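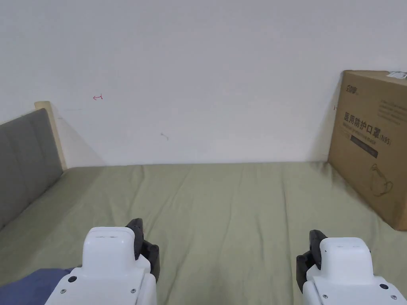

Robotics / Safety / Talk notes

Opening. The fault at Firkurdale was a jaw that kept closing after the release command. Leson logged it in May, on shirt folding. Start with the workspace: two grippers, fingers facing inward, open sheet between them. That gap is where an operator reaches in to straighten cloth, and it had no entry in our hazard list.

Slide 2. Hem grasp. Both fingertips press down on the fabric and gather a fold. The Eynon controller reads the fold as contact and holds force. Release is a separate message – if it is dropped, the hold stays.

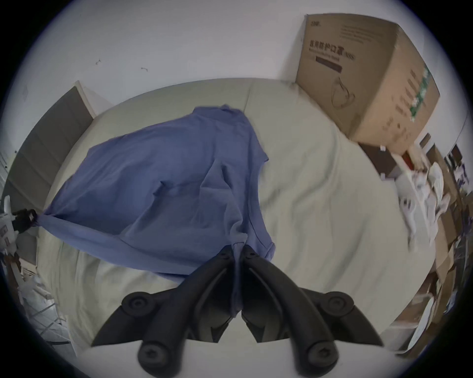

Slide 3. What failed

Log line 2445: release sent, no acknowledgment. The timeout was set to 200 ms but never armed. We found 22 cases, 2 with a hand inside the gap. No injuries.
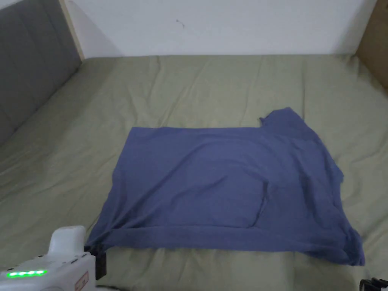

The status lights did not help. They report power and link, and the link was up throughout. A row of green on the housing, as on this white one at the corner of the shirt, says nothing about jaw state. Drikent firmware now opens the jaw on timeout. Pause for questions – expect one on dropped garments.

3 comments | Share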